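Search this book
Enter keyword or page
Go

November
By the author of the Halliday course reader

Chapter 6
Reading a Development Proposal

Most people first hear of a new building through a short news item. A firm has filed plans, the lot is so many acres, the tower will have so many units. The item is usually accurate, and it usually tells you very little about whether the thing will be built, what it will cost the city, or who will live in it. This chapter is about the gap between the filing and the building, and about the claims that get made in that gap.

Take the case that runs through the next three sections. Dronder, a developer with an office in the town of Halliday, filed a plan for an apartment block on the site of the old Trukex truck depot. The summary page promised 143 apartments, shops on the ground floor and "a new front door for the district." The plan set itself apart from an earlier one for the same land, called Preluvberg, which had been approved, praised at the ribbon stage and then left as a fenced lot with weeds in it.

You should be suspicious of a summary page. It is written by the people who want the permit. The number of apartments on it is a ceiling, and the number that gets built is often lower. The shops may be real shops or may be one leasing office and a bike room. In Dronder's plan, the ground floor had 3,000 square feet marked "active use." The city's code at the time counted a lobby as an active use. Readers who had pictured a bakery were free to go on picturing one.

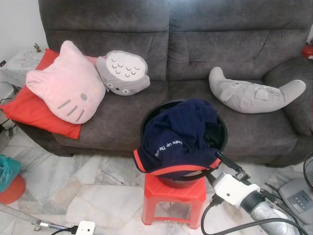
Does an approved plan mean the building will go up?

An approved plan means only that the city has found the drawings to fit its rules. The owner still has to find the money, pull the building permits and hire a contractor, and can walk away or sell the land at any of those steps. Preluvberg had its approval in hand and never got past a fence.

The next thing to check is the word "affordable." In the Halliday filing, 28 of the apartments were described this way. The word has a legal meaning in most cities, tied to the median income of the region, and that region may take in suburbs much richer than the blocks near the site. A rent that passes the test on paper can sit above what the neighbors pay now. The filing also set an end date for the lower rents, in a note on the back pages. Students who skip the notes miss it every year.

Then there is parking. Dronder asked for fewer spaces than the old code wanted and said that tenants would take the bus. Maybe they would. The bus past the depot did not run on Sunday, and the traffic study did not bring this up. A study paid for by the applicant can still be sound work, but you should look at which days it covered and which streets it left out.

Opponents deserve the same treatment. The flyer handed out against the Trukex site plan warned of 200 extra cars at rush hour. No source was given, and the figure doesn't match the parking count on either version of the drawings. It was repeated at the hearing all the same, and by the second hour people on both sides were using it as if it had been measured.

None of this makes the proposal a bad one. The depot had been shut for years, and Halliday was short of places to rent. What a careful reader wants to know is which statements bind the developer and which are only sales talk. A condition written into the approval binds. A drawing of trees, in most cases, does not.

Section 6.1 starts with the land sale and asks what a purchase price can and cannot tell you about the plans of the buyer. Keep the Dronder summary page at hand as you read, and mark each claim on it that you would want to see in writing elsewhere.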